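Fallby Fabric Care Records, release 4

Fallby is a plain CSV table of washing and drying advice for household textiles, compiled from mill leaflets and care labels. It is maintained by Matilde Morais and was last revised in July 2025.

Contents

The table holds 308 rows and 16 columns. Each row is one textile as sold, so the same cloth in two finishes appears twice. Temperatures are whole degrees Celsius. Shrinkage is a percentage of length, measured after 5 washes - width is not recorded.

Known gaps

Wool blends are thin on the ground. Rows from the Ullirow leaflets give no tumble setting, and the field is left blank. Blank means not stated. It does not mean forbidden.

Changes

The column "press" is now "iron". Duplicate rows from the Frade list were merged in November. Older scripts that read columns by position will need editing.

Corrections should quote the row number and the wording of the label.

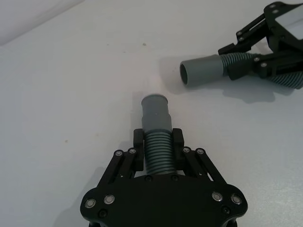
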